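Okay so I finally switched from sitting all day to standing for part of it and I have opinions, buckle up

Week one I did the thing everyone says not to do and stood for the whole workday. My feet were on fire by lunch! I ate a sandwich lying on the rug

Mikkel Bach (we used to share a wall at Oddsson, he has been standing since forever) told me to start with 2 hours and quit being a hero. So I did. Much better

Also bought a step counter in July because I wanted numbers. First day of standing: 914 steps. First day back in the chair: 1106. So I walk MORE when I sit?? I think it's all the getting up for coffee

Things I've spent money on so far: a Prolach mat (squishy, love it), an Omico lamp (too short now that the desk is up high, back in the box it goes), wool socks

Shoes are where I keep changing my mind. Barefoot is nice for nearly 100 minutes and then my heels start complaining
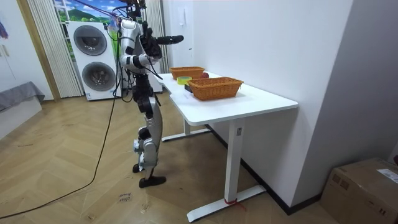
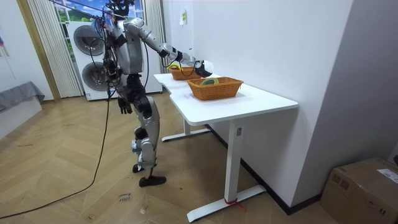

My big problem is where to put my feet. I lock both knees without noticing and then my lower back is toast by three. What's helping is one foot planted and the other a little behind with the heel up, like the legs next to the white desk in the first picture, and then I swap whenever a song ends. Mikkel uses an old phone book as a footrest, which I'd copy if I could find a phone book in all of Brarkberg

Anyway if you have a mat you like better than mine tell me, and tell me if you stand on calls, I keep swaying and my sister says it makes her seasick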